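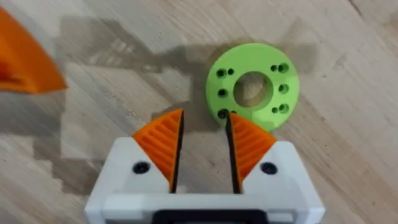 Home | Products | News | Careers | Contact

Prodton Opens Data Collection Program for Two-Arm Tabletop Robots

Dec 30, 2025

Share 8 | Comments 0

Prodton today announced Skorkuvard, a program to gather examples of everyday handling work for robots that learn from demonstration. The first collection will hold 4,000 recorded tasks. All of them are done by people guiding the robot arms by hand controls, at an ordinary wooden table, with parts and household items of the kind found in a small workshop.

Each recording is one complete attempt at one task. An operator is given a short written instruction, such as picking up a part and setting it down in another spot, and carries it out through the arms. The system stores the movement of every joint, the opening of the grippers, the instruction and the video from a small camera mounted at the gripper. Prodton has finished 3,000 of the recordings. The rest are scheduled to be done by the end of February.

"We wanted plain tasks done many times by different people," said Jacqueline Texier, who leads the program at Prodton. "A learning system that has seen one operator pick up a part one way will copy that one way. So we change operators, we move the parts, and we leave the lights as they are."

Parts with holes, rims and curved edges make up a large share of the list. A flat green ring with a wide center opening is one of the regular items. It can be gripped at the outer rim or through the middle, and operators are free to choose. The grippers have ribbed orange fingers on a white body, and the company prints replacement parts on site.

Shadows from the arms are left in the video. Prodton tested an even lighting setup early in the program and dropped it after models trained on that footage did poorly near a window.
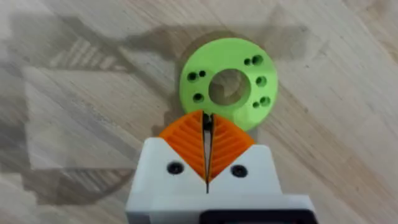

How Recordings Are Checked

A second person reviews every recording before it enters the collection. Reviewers mark whether the task was completed, whether the written instruction matches what was done, and where the attempt begins and ends. Failed attempts are kept under a separate label. Operators work in sessions of 30 recordings and then take a break.

"Failed grasps are useful to us and we pay for them the same as good ones," Texier said. "If people think a miss will be thrown out, they slow down and stop working the way they normally would."

The review tool, called Cha, was written at Prodton and will be released along with the data. It runs in a web browser and plays the video next to the joint readings.

Two-arm tasks were added after the single-arm list was under way. They take longer to record and to check. Other things are left on the table during these tasks so that the system learns to work with items it has not been asked to touch. 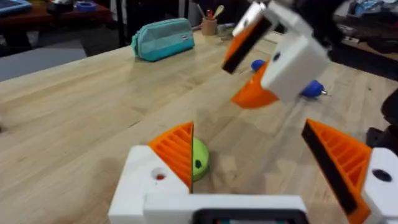
A green ball beside one gripper's orange finger, with the second gripper at upper right. Photo: Prodton

Availability

The first part of the collection will be offered to schools and research labs at no charge. Commercial users can license it through Furkach, Prodton's distribution partner. Requests for early access are being accepted through the contact page.

Previous | All News | Next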